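Felt hat

A felt hat is a head covering made from felt, a material in which animal fibers are locked together by moisture, heat and pressure, without weaving or knitting. The fibers are most often sheep's wool or the underfur of rabbit, hare or beaver. Felt hats are worn in many countries for warmth, for shade, for work and for ceremony, and they are among the few garments whose form is given mainly by stretching and not by sewing.

Material

Wool felt is the cheaper and more common of the two main types. It is thicker than fur felt of the same strength, and it loses its shape sooner when it is exposed to rain. Fur felt is lighter and smoother, and it accepts a sharper crease. The difference comes from the surface of the fiber. Under a microscope both kinds show small scales, which catch on each other when the fibers move, but in fur the fibers are finer and lie closer together.

Felt made of mixed fibers also exists. In some workshops the wool is mixed with a small part of rabbit fur in order to get a softer hand, and this product is sold under different names in different regions.

Production

The making of a felt hat is divided into two stages, which in many places are done by separate firms. The first stage produces a rough cone or capeline, called the body. The second stage turns the body into a finished hat.

To make the body, clean fiber is blown or carded into a thin, even layer on a cone-shaped form. The layer is then wetted with hot water and rolled repeatedly under pressure. With every rolling the cone becomes smaller and denser. A fur body may shrink to less than half of its first size. Dyeing can be done before this work, on the loose fiber, or after it, on the body.

The finishing stage begins with steam. The body is made soft and pulled by hand or by machine over a block, usually of wood or aluminum, which has the shape of the crown. A cord is tied at the line where the crown meets the brim, and the felt is left to dry. The brim is flattened, cut to its width and pressed. After this the surface is rubbed with fine abrasive paper - a step known as pouncing - until the loose hairs are removed. A stiffening agent is applied when the hat must keep a firm shape. In former times this was shellac, and some makers still prefer it.

The last operations are the sewing of the sweatband on the inside and the fixing of the ribbon or cord on the outside. A lining is optional. In warm regions it is often left out.

Parts

The crown is the part which covers the top of the head. It may be left open and round, or it may be given a crease, a pinch or a flat top. The brim goes around the crown and may be turned up, turned down or curved at the sides. The edge of the brim may be left raw, folded and stitched, or covered with a ribbon called a binding. The sweatband protects the felt from perspiration and also helps to set the size, as a narrow strip of paper or foam can be put behind it when the hat is too loose.

Regional making

At Watthorpe, felt hats were for a long time the main work of the winter months. The town had soft water, which was considered good for felting, and wool could be bought from the hill farms nearby. At its highest point the trade gave employment to almost 700 persons, many of them working at home. The bodies were sent out rough and were finished elsewhere. The Rondard works, which was the largest in the town, had 80 blocks in its store, and a part of them can still be seen in the local museum. The yearly hat market was held in October, when the new wool had already been made into bodies.

The Wundier hat, which takes its name from the valley where it was worn, is a low form with a wide brim and a cord in place of a ribbon. It was originally a hat of cattle drivers. The Escobar style is taller, with a deep crease along the middle of the crown, and it was intended for riders. The two forms were later mixed by factory makers, and the names are today not always used correctly in catalogs.

Care and storage

Dust is removed with a soft brush, moving always in the same direction. Light stains can be treated with a dry sponge. A hat which has become wet should be dried slowly, away from a heater, with the sweatband turned out. If the brim has lost its line, steam from a kettle makes the felt soft enough to be corrected by the fingers.

A felt hat should not rest on its brim for a long time, as the front and the back become flat. It can be laid on its crown, kept in a box, or placed on a stand. Open stands of wire let the air reach the inside, while solid wooden heads give better support to a heavy crown. Moths are the most serious danger to stored felt, and the hat should be inspected at least 2 times a year. Cedar wood and lavender are in wide use against moths, although their effect is weak when the eggs are already present. 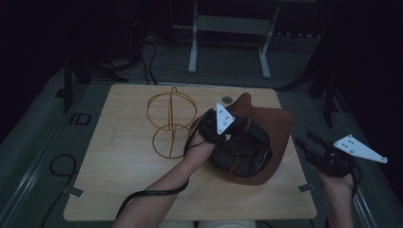

A brown felt hat with a wide brim, and in the second view a stand of thin bent wire.
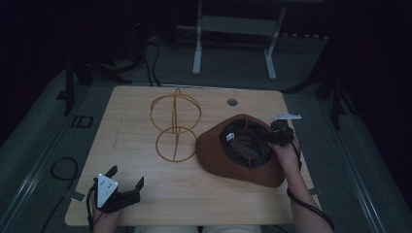 Comments on this article

Watthorpe reader, 18/12/2021: The part about drying needs one addition. My family finished hats for three generations and we never dried a fur felt in less than 6 hours, even in summer. With wool felt you should wait until the next day. Also the cord at the brim line must stay on until the felt is completely dry, otherwise the crown opens at the bottom and the size is lost. Could this be put into the section on production?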